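Running a mending evening in a small town

Chrysanthi Christodoulou learned to sew from an aunt who took in alterations, and for a long time she did the same thing at her own kitchen table. Hems, zips, the odd wedding dress. Three years ago she gave up most of the paid work and started the Drullberg mending evening, where people bring their own clothes and are shown how to fix them.

"I was tired of doing trouser hems for people who could have learned it in half an hour," she says. "I put a card up in the library. I expected my neighbour and possibly her sister."

The evening now has 138 names on its list, although the room only holds 26. Places go to whoever replies first. There is no fee, but there is a tin for thread and needles.

I asked what people bring. Mostly shirts and jeans, she says. Collars wear through, cuffs fray, buttons go missing, and the pocket corners tear on work shirts. She starts everyone on buttons.

"People sew a button on far too tight. You need a shank, a bit of slack, so the cloth can sit under it. I put a matchstick on top of the button, sew over it and then pull it out. My aunt used a hairpin."

Checks are a separate matter. She won't let a beginner patch a checked shirt with a piece from the same cloth until they have done a plain one first.

"You have to line up the checks both ways or you'll see it from across the road. Take the patch from inside the hem or the back of the yoke. Lay the shirt out on something padded, pin it, look at it, and pin it again. Most of the job is pinning."

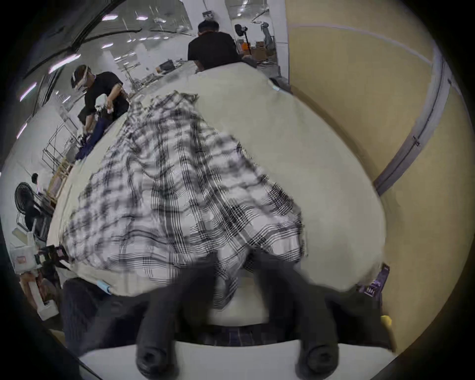 DRULLBERG, 9 Jun 2018

Vimala Kurup joined in the first winter and now teaches the darning table. She worked in a bank and had never owned a sewing machine. Her first job was a cardigan with moth holes in both elbows.

"It took me four evenings and it looked dreadful," she says. "I still wear it. The second elbow is better than the first."

She prefers hand work and thinks the machines put people off. Christodoulou does not agree. The two have argued about it since the group began, and in May they settled on one machine evening a month, with hand sewing the rest of the time.

"Vimala would have us all darning by candlelight," Christodoulou says. "Some seams want a machine. The inside leg on a pair of jeans, for one. You'd be there all night."

Kurup says she has done an inside leg by hand and it held.

Money is tight but not a worry. The room costs nothing on the quiet night of the week, and a draper's in the next town lets them have ends of reels. Last year they spent 200 pounds, nearly all of it on a secondhand overlocker that has been in for repair twice.

"I wouldn't buy that again," Christodoulou says. "I'd get better scissors. Bad scissors ruin more clothes than moths do."

She gets asked to take on repairs for people who don't want to learn, and she passes those on to Urmila Sisodia, who has a shop by the station and charges a fair price. Leather and shoes she won't touch at all.

For anyone thinking of starting a group, her advice is to begin with good lamps and a short list of jobs. Kurup adds that dark thread on dark cloth should be left for summer, when it is still light at eight.

The next evening is full. Names for the one after that can be left at the library desk.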